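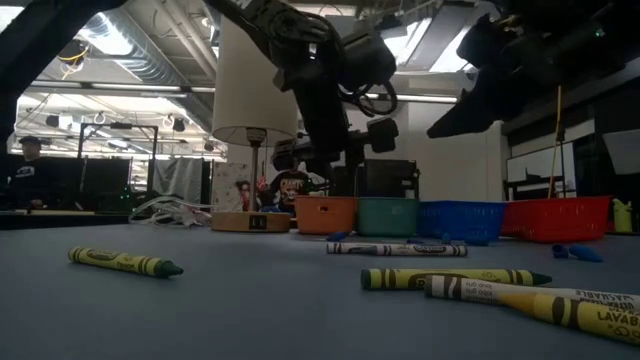
*Crayons and sorting baskets on the Lisar two-arm bench.*

## Lisar Sorting Kit

Galten offers the Lisar kit to schools and workshops for a review period of 14 days. Each kit includes 2 arms, grippers and setup software. Orders are handled by the Firnholm office. 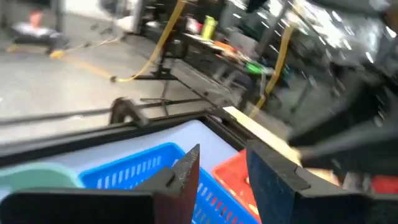

Pascu wrote that the grippers were easy to fit but asked for a longer printed manual. The revised manual will be supplied with all kits from January.

Replacement finger sets may be ordered separately.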